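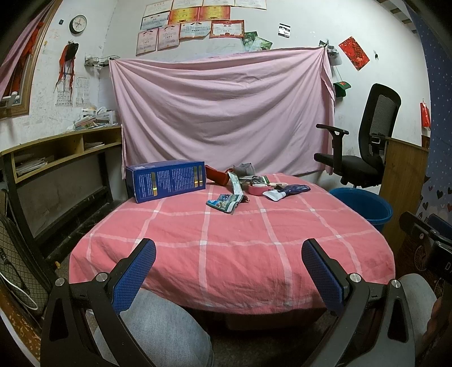
Figure 1. Hand-held grippers at a cloth-covered table, with the objects along the far side.

Uker Introductory Robotics
Handout for Unit 3: Recording by hand
Prepared by Canan Bilgin, July 25, 2019

In the last unit we programmed the arm point by point, and most groups found it slow. In the present unit we work in another way. The student holds a gripper in each hand and does the task as a person would do it, and the camera on the gripper records it. Later the recordings are used as material for the learning part of the Jamano project. The arm itself stays switched off until Unit 4.

Please read the whole handout before you come to the practice hour.

Before recording

Choose a table or another low surface and cover it with a cloth. A pattern on the cloth is allowed. Wrinkles are also allowed, but do not leave a fold so high that a small object can hide behind it. Put the objects where both hands can reach them without standing up. Boxes, rolls, packets and soft wrappers are all good choices, and it is better to mix hard things with soft ones. A soft packet changes its shape when the fingers close, and in the recordings of last year we had too few of these.

Write the name of the task on the group sheet before you start. "Put the roll into the box" is a good name. "Cleaning" is too wide, and the person who sorts the files will not know where the task ends.

Holding the gripper

Keep the wrist relaxed and let the fingers of the gripper come to the object from above or from the side. Open them before you are near the object. Many beginners open them at the last moment, and then they push the object away. The two pads should touch it at the same time. If only one pad touches, stop, go back a little and try again. Do not delete such an attempt, we want to have it also.
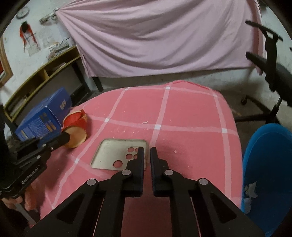 When both hands are working, decide first which hand is holding and which hand is moving. For a flat object with a low rim, one gripper can take the rim while the other stays near but does not touch. For something that can roll, such as a cardboard tube on its side, hold it across the middle and lift slowly. The hand which has no work should wait in view of the other camera, so that its position is known in both recordings.

Files

One attempt is one file. Name it with your group, the task and the attempt number, and copy it to the Trindade folder on the same day. The folder has space for 1320 files, so please do not upload the same one twice. Every group should bring 21 good attempts to the next class. An attempt with a dropped object is good if the object was picked up again before the end.

Homework

Read pages 1 to 13 of the Skastulness reader. Then watch one of your own files at half speed and write a short paragraph on these points: at which moment the pads close, whether the wrist turns after that, and what you would change in the next attempt. Half a page is enough. Handwriting is accepted if I can read it.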